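Skornstead 4 Interlocking Floor Tile

Supplied by Sedimex. Part number 3839-B.

The Skornstead 4 is a closed-cell foam floor tile for indoor use in workshops, playrooms and standing work areas. Tiles join along all edges without adhesive and can be lifted and relaid. The surface is textured for grip in socks or soft shoes.

Ordering

Sold in packs of 4. Edge strips are ordered separately under the Ravetti name and fit both the current tile and the older Bustos pattern. Tiles from the two patterns do not join to each other. Stock at 8th August: 1,966 packs. Orders for more than one pallet are handled by Abbas Moradi at the trade desk.

Laying

Sweep the floor and let it dry fully. Unpack the tiles and leave them flat in the room overnight. Start from the longest straight wall and leave a gap of 2 cm at each wall. Press the joints down with the heel of the hand, working from one end of the seam to the other. Trim with a sharp knife against a steel rule, textured side up.

Not suitable over underfloor heating. Heavy furniture with narrow feet will mark the foam; use spreader plates.
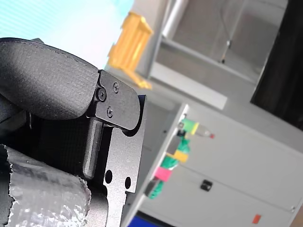
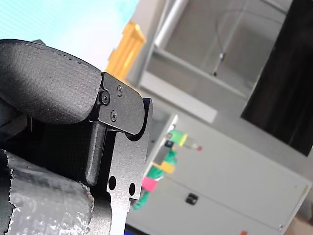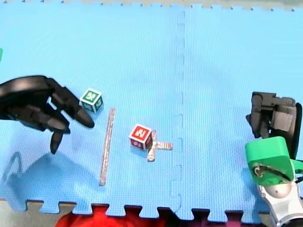

Cleaning

Wipe with warm water and mild soap. Do not use bleach, solvents or a steam cleaner. Lift the tiles from time to time and dry the underside before relaying. Colours may fade in direct sun.

Returns

Unopened packs only. Cut tiles cannot be taken back. Write to Mawar Tjoa, Returns, quoting the part number and the batch code on the wrapper.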